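Home and Shared Shop Robotics
Handout 2: Before you build the cell
Notes by Yasmine Zerouali, December 10, 2020

Most of you want to start cutting metal for the pedestal. Please don't yet. Build the room in simulation first, then distrust it.

What a rendered cell can tell you: whether the arm reaches the back of the dresser top, and whether the elbow swings into something on the way. What it can't: how a drawer sticks, how a pen rolls, how much your pedestal flexes. Friction values in the scene file are guesses somebody typed in.

Hatem's group ran 4000 simulated grasps and reported 900 failures. I'd like to know what counted as a failure — the report doesn't say.

For January:
Measure your own furniture. Catalog sizes are often wrong.
Put in at least one object you expect the gripper to handle badly.
Keep the fingers closed and clear of the surface in the start pose.
Log every contact, including the embarrassing ones.

Rachid asks if the Catiren plug-in is allowed. Yes, but show me its settings. 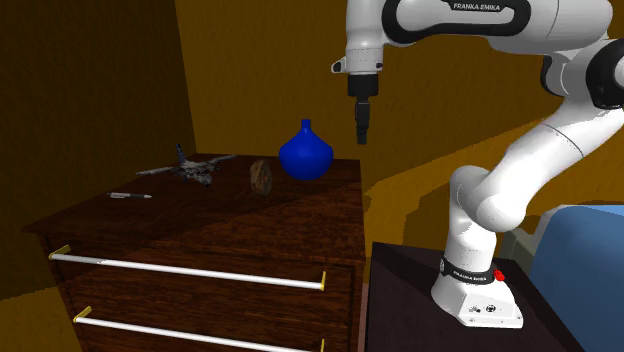
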